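**厨房業務の自動化**(ちゅうぼうぎょうむのじどうか)とは、給食施設、社員食堂、宿泊施設などの調理場において、食器や食材の取り扱い、洗浄、運搬、片付けといった作業の一部または全部を機械に担わせることをいう。本項では、多関節の腕と指をもつハンドを備えたロボットによる流し台まわりの作業を中心に、導入に伴う職務、技能、労働環境の変化について述べる。調理そのものの自動化については概略にとどめる。

## 概要

厨房の機械化は、食器洗浄機、皮むき機、炊飯設備のように、単一の工程を専用機に置き換える形で進んできた。専用機は処理量が安定する一方、投入前の仕分けと取り出し後の片付けは人の手に残る。流し台はこの二つの工程が交わる場所であり、食材の下洗い、器の予洗い、調理器具の一時置きが同じ水槽で行われることも多い。

このため流し台まわりの作業は、工程が定型化された製造業の組立作業と異なり、対象物の形状、重さ、置かれ方がそのつど変わる。ロボットによる自動化では、固定された治具に頼らず、人が使う設備をそのまま利用する方式が検討されてきた。この方式は既存設備の改修を抑えられる利点があるが、蛇口、仕切り、水切り用の器具などが腕の動作範囲を狭めるという制約を伴う。

## 作業の対象

流し台で扱われる物は、食器類、調理器具、食材に大別される。

### 食器類

椀、鉢、カップなどは縁と胴の形状が多様で、把持の位置によって安定性が大きく異なる。平皿は水槽の底に密着しやすく、指先を差し入れる隙間が小さい。表面に洗剤や油が残る場合は摩擦が低下するため、把持力を上げるか、縁を挟む持ち方に切り替える必要がある。陶磁器では過大な力が欠けの原因となり、力の上限を器種ごとに設定する運用が一般的である。

### 食材

根菜類は比較的硬く、把持による損傷が少ない。葉付きのものは葉が指に絡みやすく、隣の食材を一緒に持ち上げることがある。二槽式の流し台では、一方を食材、他方を器に割り当てることで、作業対象の混在を避けることができる。

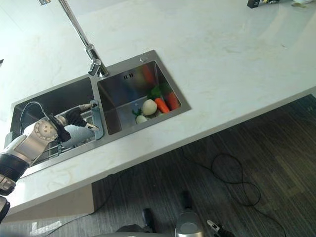 図1 二槽式流し台での作業。左の水槽でロボットのハンドが白い器状の物をつかみ、右の水槽には根菜類が置かれている。

### 調理器具

柄のある器具は、柄の向きがそろっていれば把持が容易であるが、水槽内で重なると取り出す順序の判断が必要となる。包丁その他の刃物は、多くの施設で自動作業の対象から除外され、従業員が専用の置き場で管理する。

## 導入の形態

導入の形態は、ロボットと従業員の位置関係によって次のように分類される。

| 形態 | 作業の分担 | 主な課題 |
|---|---|---|
| 時間分離型 | 営業終了後などにロボットが単独で作業する | 異常時の対応者の確保 |
| 区画分離型 | 同じ厨房内で作業台を分けて使う | 動線の交差 |
| 共同作業型 | 同じ流し台を人とロボットが交互に使う | 接触時の安全、作業速度の調整 |
| 遠隔支援型 | 判断の難しい動作を離れた場所の操作者が補う | 通信の遅れ、操作者の負担 |

実際の現場では複数の形態が併用される。昼の提供時間には区画分離型、午後の片付けには共同作業型とするなど、時間帯によって切り替える例がみられる。

## 事例

### Brarkthorpeの社員食堂

Brarkthorpeの事業所食堂では、1日に500食を提供しており、下膳後の器の仕分けと水切りかごへの移動を対象として自動化が試みられた。設備の選定と作業設計はNedixが担当した。導入当初の8月には、従業員が器を従来どおり重ねて流し台に入れていたため、ロボットの停止が続いた。その後、下膳口で器を種類別に分ける手順に改められ、停止の回数は減少した。

この手順変更は、洗い場の負担を軽くした反面、下膳口の担当者の作業を増やした。食堂では下膳口の配置を2人に改め、30分を超えて同じ位置に立たない交代制を採用した。自動化の対象工程だけでなく、その前後の工程を含めて人員配置を見直した事例として、業務設計の資料で取り上げられている。

### Otholmの宿泊施設

Otholmの宿泊施設では、Aubertの運用支援のもと、朝食後の片付けに時間分離型が採用された。扱う器は2,000点以上に及んだが、取っ手のあるカップと縁の薄い鉢は対象から外され、手洗いが継続された。対象外の器を一か所に集める棚が新設され、早番の担当者が午前10時までに処理する取り決めとなった。

## 従業員への影響

### 職務の変化

自動化後の洗い場では、洗浄そのものに費やす時間が減り、器の並べ方の確認、停止時の復旧、水槽や水切り器具の位置直しが増える傾向がある。これらの作業は短時間で不規則に発生するため、従業員は他の作業を中断して対応することになる。中断の頻度が高い職場では、作業量が減っても疲労感が軽くならないという報告がある。

復旧作業は職務記述書に明記されないまま慣行として引き受けられる場合があり、担当者、必要な訓練、手当の扱いを事前に定めることが望ましいとされる。

### 技能の継承

熟練した洗い場担当者は、器の欠けやひびを手触りや音で見分け、提供前に取り除いている。この検品機能は洗浄作業に付随するため、工程表には現れにくい。自動化によって人が器に触れる機会が減ると、欠けた器が提供場所まで届くおそれがあり、盛り付け前の点検を独立した工程として設ける対応がとられる。

新規採用者の教育にも影響が及ぶ。洗い場は器の種類や収納場所を覚える最初の持ち場として利用されてきたが、その役割が縮小するため、配膳や在庫確認を通じた研修へ移行する施設がある。

### 身体的負担

深い水槽への前かがみ姿勢、濡れた器の反復運搬、洗剤による手荒れは、洗い場の代表的な負担要因である。自動化はこれらを軽減しうるが、機器の移動や清掃、低い位置の配線の点検といった新たな姿勢負担を生じさせることもある。

## ハンドの構造と保守

流し台作業に用いられるハンドは、指の関節機構、指先の接触部、外装から構成される。指先にはゴム状の柔らかい素材が使われることが多く、器への衝撃を和らげ、滑りを抑える。手の甲や腕を布製の覆いで包む方式では、可動部への異物の侵入を抑えられるが、水や油が付着しやすい環境では交換と洗濯の管理が必要となる。

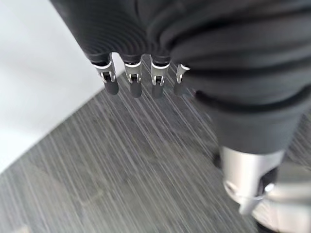 **問 指先の点検は誰が行うのか。**

答 日常点検は当日の洗い場責任者が始業前に行い、摩耗や剥がれが見つかった場合の交換は保守担当者が行う。

点検の項目には、指先の摩耗、関節部の緩み、覆いの破れ、腕の根元における配線の状態が含まれる。食品に触れる部分と触れない部分では清掃用具を分け、交換した部品の記録を厨房の衛生記録とともに保管する。保守の時間を営業時間外に置く場合は、早番または遅番の勤務時間にその分を算入する必要がある。

## 安全と衛生

共同作業型では、腕の速度と力を制限し、人が一定の範囲に入った際に減速または停止する設定が用いられる。停止釦は利き手にかかわらず届く位置に設け、調理中の従業員からも見えるようにする。床を通る電源線や通信線は、つまずきを防ぐため通路を避けて敷設し、やむを得ず横断する箇所には覆いを付ける。

衛生面では、食材用と器用の水槽の区分をロボットの動作設定にも反映させることが求められる。人が繁忙時に区分を一時的に変えると、設定との不一致が生じる。このため、変更の権限をもつ者と、元に戻す手順を掲示しておく施設が多い。

## 労使間の取り決め

導入に際しては、人員削減の有無、配置転換の範囲、作業記録の利用目的が主な協議事項となる。ロボットが取得する映像には周囲の従業員が映り込む可能性があり、勤務評価への利用の可否、保存期間、閲覧できる者の範囲を文書で定めることが推奨される。

また、試行期間中の処理量を基準に目標を設定すると、慣れない操作や復旧に要した時間が従業員の遅れとして扱われるおそれがある。前述のBrarkthorpeの食堂では、試行中の記録を個人別に集計しないことが導入前に合意された。

## 関連項目

- 食器洗浄機
- 協働ロボット
- 職務設計
- 大量調理施設
- 遠隔操作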